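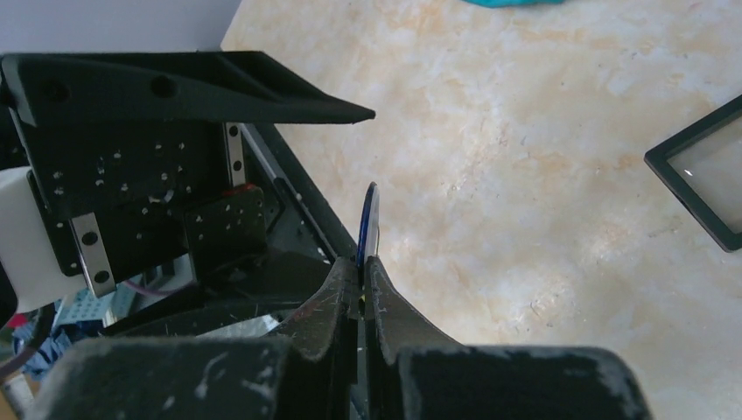

virkach
Felt pads or a rubber mat? That's what I'd want to know before buying any more of those thin discs. Mine skate all over the floor the second anybody bumps the table.

parkbench_20
Mat, every time. I've been picking little round things up off the floor since December (coasters, game pieces, lids, you name it) and thin ones are the worst! They lie flat and there's nothing to get a fingernail under. I ended up sliding a postcard underneath and tipping them up on edge – works fine on tile, not so great on carpet.

Amanuel Workneh
Postcard is too thick for the really thin ones. I use a strip cut from a plastic folder. Also, blue is a great color to lose on a dark rug and a terrible one to lose on a pale floor, so at least pick your color to suit the room.

nevix
Don't agree on the folder strip, it scratches anything glossy. I did that to half a set and I'm still mad about it. Just press down on one edge with your thumb and let the other side pop up.

Amanuel Workneh
Only works if the disc has some curve to it. Flat ones just sit there.

sovo228
Okay but how are you all storing them? I had mine stacked in a shoebox and they stuck together, so now they stand on edge in an old letter rack, like records. Takes up more shelf, but I can grab one without dumping the whole pile. Rack was 20 bucks, which my sister thinks is nuts.

nevix
20 bucks for a letter rack IS nuts. Dish drainer from the thrift store, done.

parkbench_20
Dish drainer slots are way too wide, they'd all lean over and slide out the bottom. I'm with sovo on this one.

sovo228
Thank you! Mine holds up to 369 if I really pack it, though I wouldn't want to pull one out after that.

virkach
Ordering the mat tonight. Still not sold on the rack, I'll try the drainer first and report back.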